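Gemirell Homes Opens Leasing at Rinaldi Court, With 53 Apartments a Short Stroll From Downtown

September 30, 2025

Gemirell Homes is delighted to announce that leasing is now open at Rinaldi Court, a new community of 53 one- and two-bedroom apartments set around a shaded courtyard with benches, herb beds and a long table that we hope will see plenty of neighborly suppers.

The first residents can move in next May, and those who sign early will have their pick of floor plans, including the five corner homes on the top floor, which get the morning sun and look out over the old rail line and the park beyond it.

"I grew up in an apartment building where everybody knew whose turn it was to bring the cake, and I have wanted to build a place like that ever since," said Hiba Chamoun, founder of Gemirell Homes. "We spent a very long time on the kitchens, probably longer than my partners would have liked, and I think people will feel it when they walk in."

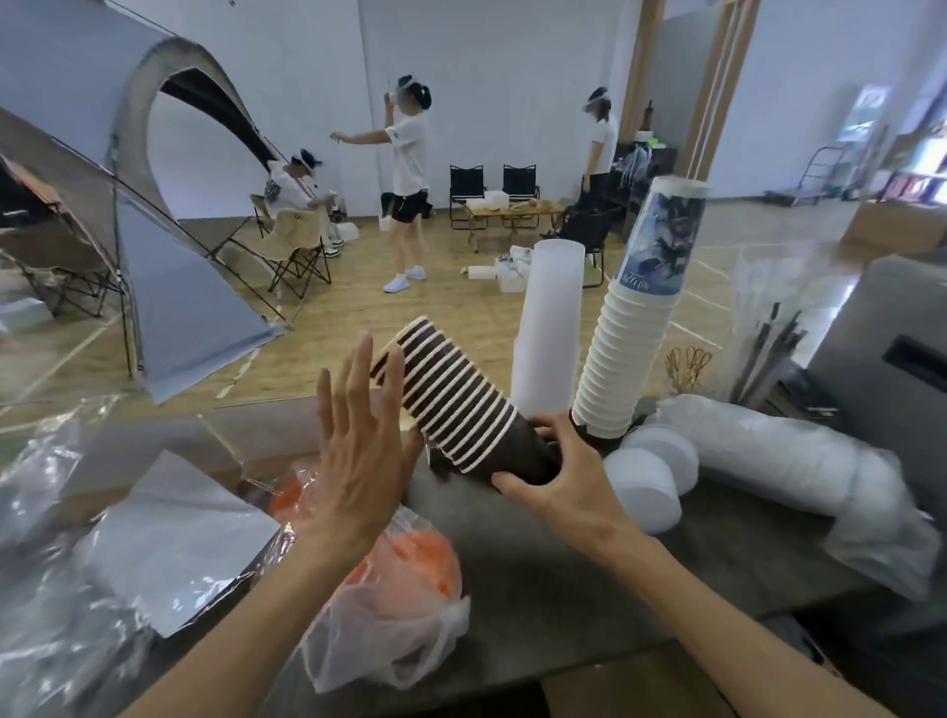

On the ground floor there will be 3000 square feet of shared space, with a lounge, a mail room, a workshop for bikes and two quiet rooms for people who work from home. Pets are welcome, and every apartment comes with its own storage locker and a washer and dryer.

Leasing will be handled by Homum, whose local office is led by Aldo Grasso. "We've had folks stopping us on the sidewalk to ask when they can see inside," said Grasso, "so it's a real pleasure to finally be able to say come on in, and bring your mother if she has opinions about closets."

Leases of 12 months or longer signed within the next 90 days will include a parking space at no extra charge. Tours are by appointment and can be booked through the Homum leasing office.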